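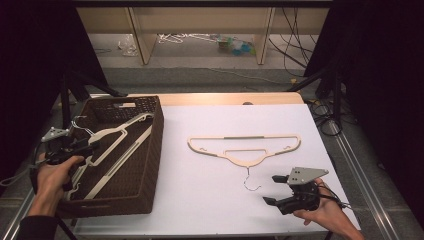 The Mandeo hand-held gripper pair is sold as a way to collect two-arm training data without owning the two arms. We had doubts about that pitch before we stocked it, and we still have a few. Vendors like to show blocks and cups, which tell you very little. Hangers are a harder test. A thin wire hook and a plastic bar in a wicker basket leave the fingers not much to hold, and with one gripper clamped near the hook and the other open over the board, the operator has to manage both sides at once.

What the method claims: a policy trained on 200 hand-held demonstrations matches one trained on teleoperation. What Joana Nogueira measured on our bench: 40 successes in 100 trials on hanger sorting, with 11 of the failures down to the hook slipping in the fingers. She ran no teleoperation baseline, so the "matches" part remains the maker's word.

Collection is quick, we'll give it that. Whether quick data is good data is another matter — people move their wrists in ways many arms can't follow, and those demonstrations get thrown out later. Ask how many before you budget.

In the box
Two grippers, left and right
Mounting plates, fitted
Cables

Not included: robot arms, stands, training code. Cables trail from both hands and do get in the way.

Questions about arm compatibility go to Gonçalo Marinho at Firnura. Next shipment: September.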